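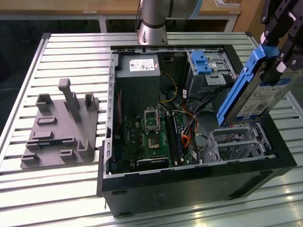 Fig. 1. The drive in its caddy, held over the right-hand side of the tower.

Robot Teaching by Demonstration, session 3 notes
4 min read | 8 shares | 2 comments

Right, so last time I talked far too long about why we demonstrate tasks at all, and we ran out of afternoon before getting to the fun bit. These notes cover the fun bit: the PC task on the slatted bench, which you'll all be having a go at in pairs before December.

The job sounds like nothing. There's a desktop tower lying on its side with the panel off, and you bring a 2.5-inch drive in a blue caddy to the bay. You could do it half asleep with your own hands. Doing it through the arm is another matter, and I'd like you to find out how much your fingers have been doing for you all these years!

We have two ways of showing the robot what we want. The first is hand guiding: put the arm in its free mode, take hold of it near the wrist and walk it through the motion. You feel the weight of the thing and you feel contact when you touch metal, which is lovely. The trouble is that your own body gets in the way of the view, and most people steer with big shoulder movements that come out wobbly in the recording.

The second is remote control, using the Bilgin handset. Your hands stay well away from the bench and the motion tends to be cleaner, but you lose the feel of contact completely. You have to judge it by eye, and depth is the hard part (I still misjudge it, and I wrote half the exercises).
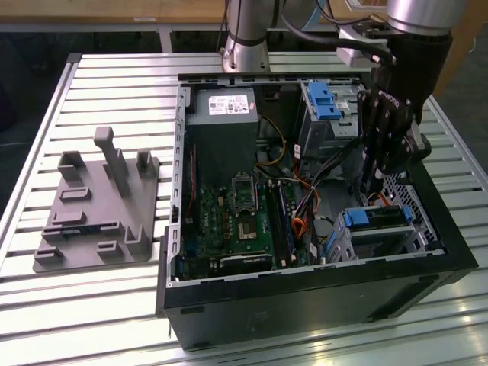

My advice for either method is to slow down well before you think you need to. Come in from above, stop, look at your angle, then go down. If the caddy is tilted, sort that out while it's still clear of the case. People love to correct the tilt on the way in, and then the recording teaches the robot that a bit of wiggling in mid-descent is part of the job. It will copy you faithfully. It has no idea which bits you meant.

Watch the wiring too. Those orange cables run close to where you're working and an open finger can snag a loop quite easily. Yavuz Akyol, who ran this lab before me at Mestside, used to make everyone trace the path in the air with a pencil first. I thought it was daft until I tried it. Please try it.

On how many demonstrations you need: the Potis set we'll use for training has 300 in it, all of the same task. You won't be making anything like that many. Each pair records 8 good ones, 2 of them starting from an awkward position on purpose, so we've got something to compare when we get to the training session. Keep your bad ones as well and label them as bad. Don't delete them, I want to look at them with you. 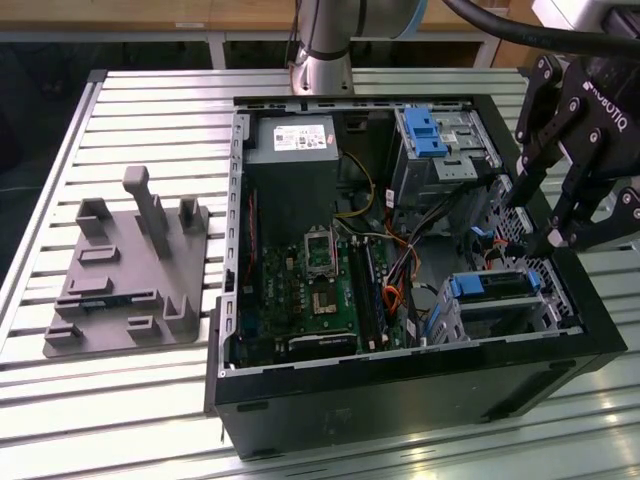 A word about pauses. If you stop halfway to think, the recording keeps running, and you end up with a robot that hovers thoughtfully over a drive cage for no reason. Decide what you're doing before you press start. If you do get stuck, end the recording, mark it and begin again from the top.

Before you come along, read the Brostance chapter on recording rates (the first half is enough, the maths at the end can wait) and write down your guess as to which method will give you the smoother path. Bring the bit of paper. I'll collect the guesses at the start and we'll go through them once everybody has had a turn on the arm.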